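Proscombe tests two gripper types on household bag work

The engineering office Proscombe has started a comparison of two grippers for light household tasks, and the first results were shared in November. The test asks a robot with two arms to handle thin plastic bags, which are still a difficult material for most machines. A bag changes its form with every touch, and the cameras often have trouble with plastic that lets light through.

In the comparison are the Skirnimier, a parallel-jaw gripper with narrow pointed fingertips, and the Tokico, which has wider soft pads. Both were mounted on the same pair of arms and used the same controller. In total the team made 226 trials. Each trial had a limit of 32 seconds, and after every 10 trials the fingertips were cleaned and the zero position was checked again.

"Many people ask us about the payload, but for a bag the payload is almost nothing," said Omid Shokri, who is leading the tests. "For us the important question is if the finger can go under one layer of plastic and does not take the second layer also."
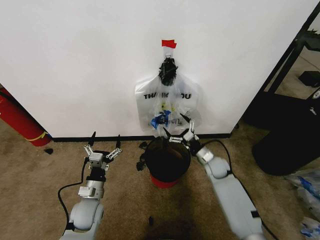
Two arms with open parallel-jaw grippers at a bag on a wall hook, with a small trash bin under it.

According to Shokri, the pointed fingertips were better at finding the handles of a bag when these were pressed together. They also made more small holes, mostly when the gripper closed at full speed. The soft pads damaged fewer bags but they needed more attempts for the same handle, and in several trials the time was over before the bag was lifted.

The team also changed the force setting of the controller during the tests. With the lower setting the pointed fingertips made fewer holes, and the time for one trial became only a little longer. The results with the higher setting will not be used for the final comparison.

The wrist cameras for the next round will come from Wallner. Proscombe wants to find out if a closer view of the fingertips helps with knots and twisted handles, where both grippers had their weakest results. The same arms will be used again, and the number of trials for each gripper will stay equal. A full table with the results is planned after this second round.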